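登壇メモ(本人用、読み上げ原稿ではない)
「手持ちグリッパーのキット、レンタルしてみてどうだったか」
持ち時間20分、質疑は別枠

始める前に
マイクの確認。水。スライドの時計表示を消す(前回これで焦った)。後ろの席まで声が届くか、最初に一回聞くこと。

1 つかみ
どうもー、こんにちは。今日はWerkelのデータ収集キットを借りて使ってみた、その話をします。先に言っておくと、Werkelからお金はもらっていません。レンタル代は普通に払いました、ちょっと泣きながら(笑)。なので良いところも困ったところもそのまま話します!
ここで手を挙げてもらう。「手持ちグリッパーで実演データを録ったことある人?」
多かったら2の前半は飛ばす。少なかったら丁寧に。

2 何を借りたのか
Werkelのプランは三つあって、うちが選んだのは真ん中の「Grurkavora」というやつです。読みにくいですよね。うちのチームでは最後まで全員の発音がそろわなくて、途中から「グルちゃん」になりました。
中身は手持ちグリッパー、頭につけるカメラ、背負うタイプの装置、それから取り込み用のソフト。ソフトの名前がBozsikで、これは「ボジク」でいいそうです。サポートのÁkos Fodorさんに直接聞いたので間違いないはず。
比較対象として、Redmontの据え置き型も少し触っています。ただし触ったのは半日だけなので、比較は参考程度に聞いてください、と必ず言う。

3 実際の作業
作業は水まわりの片付けを選びました。マグを動かす、ボトルを戻す、蛇口に手を伸ばす、みたいな地味なやつです。地味なんですけど、これが難しい! 狭いところに物が並んでいるので、グリッパーを握った手首の角度がすぐ窮屈になるんですよ。
スライドを出したら少し黙って、みんなに見てもらう。それから、洗面台のほうを向いている人の背中を指す。白い箱形の装置から黒いケーブルが出て、腰のほうへ垂れているところ。ここはケーブルの取り回しの話につなげたいので、急がない。
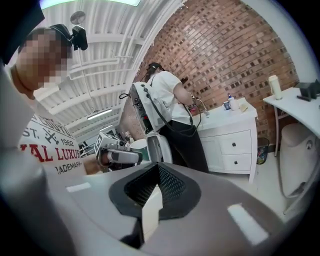 4 着けてみた感想
まず背負う装置。私は平気でした。ただ体格で感想がかなり割れます。肩ひもが長めで、小柄なメンバーはかがむたびに装置がずれると言っていました。ひもを縛る輪ゴムを持っていったら、これが一番感謝された備品です。
次にケーブル。正直、最大の不満はここです。台の角や引き出しのつまみみたいな出っ張りがある場所だと、私はどうしても気になってしまう。で、腰のあたりで一回まとめてクリップで留めるようにしたら、だいぶ気が楽になりました。クリップは付属していません。Werkelさん、付けてください!
頭のカメラは思ったより楽。ただし髪を結んでいる人は、結び目の位置を先に決めてからかぶったほうがいいです。途中でやり直すと位置合わせも最初からになります。
グリッパーの握り心地は好きです。指を引く重さがちょうどよくて、休憩を挟めば一日いけます。挟まないと翌日お箸がつらい(体験談)。

5 数字の話
ここは早口にならないこと。
レンタル期間中に録れたのが2316本。そのうち一作業の長さをそろえる都合で落としたのが200本くらい。思ったより少なくて、ここは素直に褒めたいところです。
やり直しの理由で多かったのは、手首の向きが途中でわからなくなるもの。これが76本ありました。Bozsikの画面で、録った直後に軌跡を確認できるのはすごく助かります。ただ、確認画面から録画画面に戻るボタンが小さい! グリッパーを持ったまま押せる大きさではないので、うちでは画面係を一人置きました。
サポートに送った質問は34件。今数えるとだいぶ多いですね、Fodorさんすみません。返事は早かったし、わからないときは「わからない」と書いてくるので信用できました。

6 Redmontとの違い(時間が押したら削る)
Redmontは腕が固定なので、位置のずれに悩まなくて済みます。そのかわり洗面台のほうを腕の前まで持ってこないといけない。うちは部屋の中を歩き回って録りたかったので、グルちゃんで正解でした。同じ机の上でずっと同じ作業をするならRedmontも全然ありだと思います。

7 借りる人へ
初日は録らないつもりで。私たちは初日から録る予定を組んで、夕方までずっと位置合わせをしていました。
充電器は追加で一つ頼んでおくこと。基本セットの分だけだと昼休みが充電待ちで延びます。
返却は11月だったんですが、箱の詰め方が複雑で、二人がかりで一時間かかりました。開けるときに中の写真を撮っておくのがおすすめです。
あと、見積もりは送料込みかどうか最初に聞いてください。うちは別でした。

8 質疑用の控え
「買うならいくらまで出す?」と聞かれたら、買わない、また借りる、と答える。年に何度も使わないので。
「素人でも録れる?」には、録れます、ただし半日は練習をみてください、と。
「録ったデータで学習はうまくいった?」は今評価中なので、結果の話はしない。次の回で話せたら話す。
ソフトの対応形式を聞かれたら、Bozsikの書き出し画面のスライド(予備の2枚目)を出す。

終わったらアンケートのQRを出しっぱなしにして、壇上から降りる。借りたクリッカーを返すのを忘れない。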